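Benchtop robot cell budgeting

Benchtop robot cell budgeting is the planning and costing of a small, enclosed workspace in which one or more light robot arms handle objects on a table. It covers the arm itself, the gripper, the cameras, the frame and walls of the enclosure, the tabletop, the cabling, the objects to be handled and the hours needed to put it all together. The practice is a mix of ordinary purchasing and workshop craft, and it has become a lively subject in its own right among small labs, schools and repair shops that buy one cell at a time.

Background

Budgets for factory robots are usually drawn up by an integrator, who quotes for a finished installation. Benchtop cells grew up differently. Many were put together by the people who would use them, out of parts from several sellers, and the first budgets were often a single line for the arm. The trouble with the single line showed up quickly: the arm arrived, and there was no money left for a place to put it.

The workshop network Skokby was among the first groups to share its cell budgets openly between member shops. Its planning sheet, drafted by Filippos Konstantinidis and last revised on Saturday, August 15, 2020, divides a cell into 4 headings: motion, structure, sensing and table stock. The wonderful thing about the sheet is how much room it gives to the last of these. Table stock means everything the robot touches, from blocks and cups to cloth and glassware, and Skokby treats it as equipment with its own replacement schedule.

Main cost headings

Motion covers the arm, its controller, the gripper and spare fingers. Gripper fingers wear, crack and get swapped for other shapes, so the sheet asks for 2 full sets beyond the one that is fitted. The arm is normally the largest purchase, though it is also the one with the most predictable price.

Structure covers the frame, the walls, the tabletop and the fixings. Aluminum extrusion is a favorite here, and deservedly so – it can be cut to length, bolted together in an afternoon and taken apart again when the next project needs a wider cell. Brackets and T-nuts are bought by the bag. A wooden top costs little and can be turned over or replaced once it is scratched. Storage racks and cable baskets belong under this heading too and are easy to forget.

Sensing covers cameras, their mounts, their cables and the lighting. A wrist camera needs a cable long enough to follow the arm through its full reach, with slack to spare, and buyers who measure only the straight distance end up ordering twice.

Table stock covers the handled objects and the surroundings they are seen against. Wall coverings fall under this heading in the Skokby sheet. Patterned paper is cheap by the roll and changes the look of a cell completely, a great deal of variety for very little money.

Planning methods

Two approaches are common. In the fixed-sum method a buyer starts with a total and divides it among the headings. The Ragab school workshop, for example, began with a sum of 1000 dollars for structure, sensing and table stock together, the arm having been bought earlier, and kept 20 percent of that back until the cell had run for a month. In the task-first method the buyer writes down what the robot should be able to do, lists the objects involved and works back to the reach, payload and finger opening required. Clodus, a small firm that builds cells to order, uses the task-first method and refuses to quote for an arm before it has seen the object list.

Both methods benefit from a dry layout, in which the table area is marked out in tape on any convenient floor and the objects are set down at full size. Tall or spreading items use up far more of the working volume than a parts list suggests.

Fitting out

Most of the small purchases come during fitting out. Baskets are hung, spare cables are coiled out of the arm's path, and the first objects go on the table to check clearances. Artificial flowers in a glass vase make a splendid test item: stems and leaves reach in every direction, and the vase asks for a careful approach from both sides.
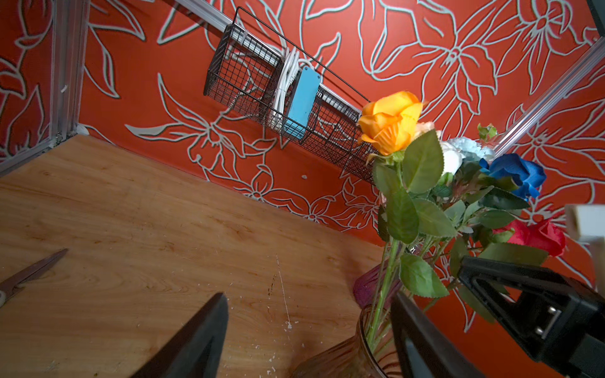 How much of a first budget should be held in reserve?
A fifth of the total is a sound figure for a first cell, and it should stay unspent until the arm has worked through its full list of objects at least once.

Running costs

Yearly costs are modest next to the purchase, but they are real. Fingers, cables, bulbs and table stock all need replacing, and breakable items go faster than anyone plans for. Bodstead, which lends cells to evening classes, keeps a drawer of duplicates for each object and reorders in July, before the autumn courses begin. Labor is often left out altogether in shops where members do their own building. The Skokby sheet includes a column for hours even when no wage is paid, so that the next shop can see how long the work took.

See also

Gripper finger selection
Aluminum extrusion framing
Equipment lending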